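Equipment Planning Meeting, Grekville Shop
Mar 4, 2026
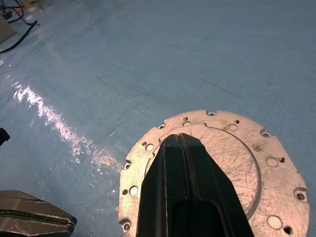
1. Gripper arm, cell 2. Skollari quote stands at $3,901, fingers included, mounting hardware extra. Tveit quote is higher and excludes the controller. Agreed to go with Skollari.

2. Adapter plates. Zerndale to requote at $552 per plate. Lead time 90 days.

3. Floor recoating deferred to August. Cap of $2,000.

4. Spare cables: carried over. No budget line yet.

Action: purchase order for item 1 to be issued this week.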